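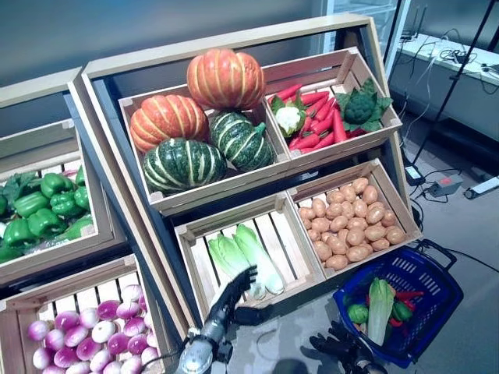
Giltance Market Hall, Irdale
Monthly floor walk, September
Scope: public aisles, produce section, back corridor, loading door

1. Front entrance and mats
Pass, with grumbling. The left mat has curled at one corner again. It was taped in August, and the tape is now the trip hazard. Replace the mat.

2. Aisle width
Pass. Narrowest point is by the bakery, where the sample table has been creeping outward since spring. Pushed back before measuring, so next month please measure first and push second.

3. Produce displays
Pass. Tiered units checked for wobble by leaning on them in a manner unbecoming an inspector. Squash is piled in its crate with one pumpkin up top; keep it to that height. Run a hand along the slats for splinters when restocking. Gloves are in the drawer marked "Gloves," under the twine.

4. Floor under leafy greens
Comment. Stray leaves travel. Sweep at opening, noon and 4 p.m. The sweep log shows a 4 p.m. entry already initialed at 2:30, a fine piece of forecasting. Initial after sweeping.
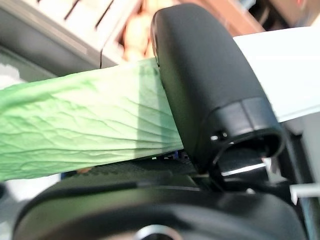
5. Fire extinguishers
Fail. Unit 121 is fine. Unit 232 is on its hook, charged and in date, behind a rack of greeting cards. Move the rack. Hiding the extinguisher behind the sympathy cards shows foresight but does not meet code.

6. Exit signs and emergency lights
Pass, 7 of 7 lit on the test button. The one over the back corridor buzzes. Vundora has been called and said it would stop by itself. It has had all summer to do so.

7. Back corridor
Fail. Two pallets and a folding chair in the exit path. The chair had a cushion on it, so somebody has settled in. All three out by close of business.

8. Loading door
Pass. Sensor stops the door as it should. The yellow line is worn down to a rumor and needs repainting before the holiday deliveries.

9. First aid box
Comment. Fully stocked except for bandages. Reorder from Sproģis, regular size. Last time we got 2 boxes of the tiny round ones.

Recheck items 5 and 7 within the week. Mat to be ordered today.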